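Stifte sortieren für Fortgeschrittene: mein Nachmittag bei Tudier

18. Juni 2018

Eigentlich wollte ich ja nur kurz vorbeischauen. Hina hatte mir vor ein paar Wochen geschrieben, dass Tudier einen Tag der offenen Tür macht, mit Werkstattführung, Vorträgen und "echten Robotern zum Danebenstehen", und ich habe zugesagt, ohne groß nachzudenken. Dann war der Tag plötzlich da, ich hatte schlecht geschlafen, der Bus kam nicht, und 40 Minuten später stand ich verschwitzt am Empfang und bekam ein Namensschild mit falsch geschriebenem Nachnamen. Egal! Es gab Kaffee.

Die Führung ging los im Erdgeschoss, wo hauptsächlich gefräst und gebohrt wird. Laut, aber spannend, auch wenn ich vermutlich nur die Hälfte verstanden habe. Ein älterer Herr aus unserer Gruppe wollte bei jeder Maschine wissen, was sie kostet, und bekam bei jeder Maschine eine sehr freundliche Nicht-Antwort. Danach eine Treppe hoch, vorbei an einem Stand von Brastov (Kugelschreiber und Gummibärchen, ich habe beides genommen), und dann in den Raum, wegen dem ich überhaupt gekommen war.

Dort hat Nanami Sekiguchi die Vorführung gemacht, und die war wirklich toll. Kein Headset, keine Leinwand, sie stand einfach neben dem Aufbau und hat erzählt. Die Aufgabe klingt erst mal lächerlich: ein Schreibtisch voller Stifte, dazu ein runder Stiftehalter, und zwei Roboterarme sollen aufräumen. Ich dachte, gut, das kann mein Neffe auch, der ist vier. (Kann er übrigens nicht. Will er auch nicht.)

Aber dann fing sie an aufzuzählen, was daran alles schwierig ist. Ein Stift ist dünn und rollt weg. Ein Textmarker ist dicker als ein Filzstift, also muss der Greifer anders zupacken. Bei einer Schere muss man sich erst mal entscheiden, wo man sie überhaupt anfasst. Und wenn zwei Sachen dicht beieinander liegen, darf man die eine nicht wegschubsen, während man die andere holt. Ich habe mir seitdem mehrfach selbst beim Stifteaufheben zugeschaut und finde, wir Menschen kriegen dafür zu wenig Anerkennung.

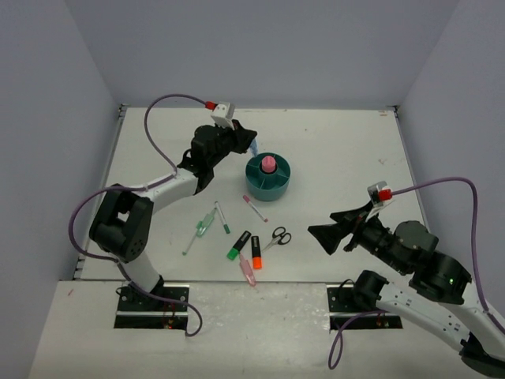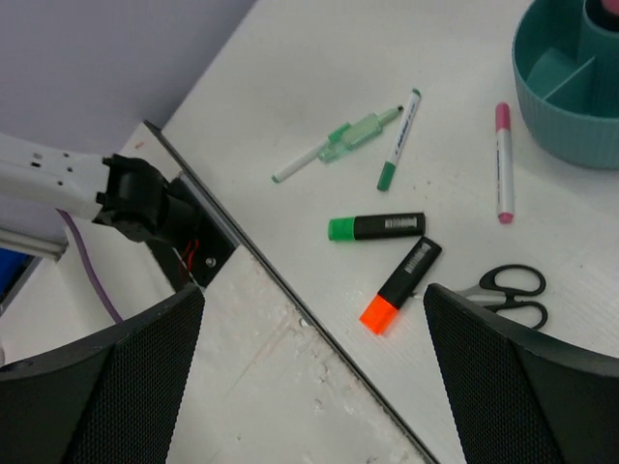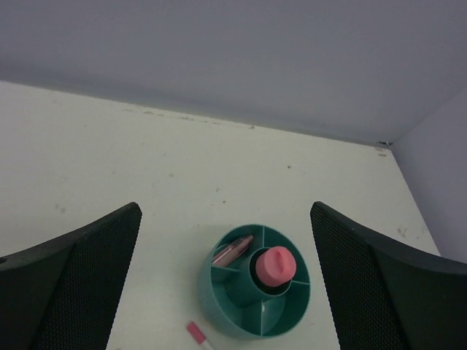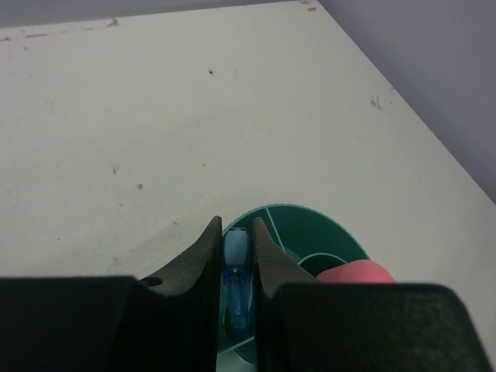
Was mich am meisten überrascht hat, war das Tempo. Ich hatte irgendwie diese Werbevideos im Kopf, in denen alles zackzack geht, und dann bewegt sich so ein Arm ganz gemächlich über den Tisch, fast bedächtig, und man steht da und hält die Luft an. Bei uns im Publikum wurde richtig mitgefiebert! Eine Frau hinter mir hat leise "links, links, links" gemurmelt, als ob das helfen würde.

Hinterher durften wir Fragen stellen. Ich wollte wissen, wie viele Durchgänge man denn so braucht, bis das sitzt, und Nanami meinte, für diese eine Aufgabe hätten sie bisher 3000 aufgenommen, und "sitzen" würde sie es trotzdem noch nicht nennen. Nach den ersten 1000 seien sie ziemlich übermütig geworden, dann habe jemand andere Stifte mitgebracht und sie durften in vielen Punkten von vorn anfangen. Das fand ich sehr sympathisch. Der Herr mit den Preisen hat natürlich auch hier gefragt.

Danach bin ich mit Hina noch in die Kantine, wo es Kartoffelsuppe gab und der Vortrag von Gudico auf einem Bildschirm übertragen wurde. Ging um Lagerlogistik, glaube ich, wir haben die meiste Zeit gequatscht. Hina Shaikh und ich kennen uns noch aus dem Studium, sie ist dann in die Technik gegangen und ich in die Buchhaltung, und einmal im Jahr erklärt sie mir ihre Welt und ich ihr die Steuererklärung. Fairer Tausch, würde ich sagen. Sie meinte, im Juli gibt es noch einen zweiten Termin, diesmal drüben bei Tamura, da soll es ums Wäschefalten gehen. Es gibt nur 13 Plätze pro Gruppe, wer mitwill, sollte sich also bald anmelden (oder mir schreiben, ich gebe es an Hina weiter).

Ach ja, falls jemand von euch hinfährt: nehmt nicht den Bus. Oder nehmt einen früher. Und bei Brastov unbedingt nach den sauren Gummibärchen fragen, die liegen hinten in der Kiste und nicht vorne auf dem Tisch.

Zu Hause habe ich dann übrigens meinen eigenen Schreibtisch aufgeräumt. Drei Kulis schreiben nicht mehr, und die gute Schere habe ich immer noch nicht wiedergefunden.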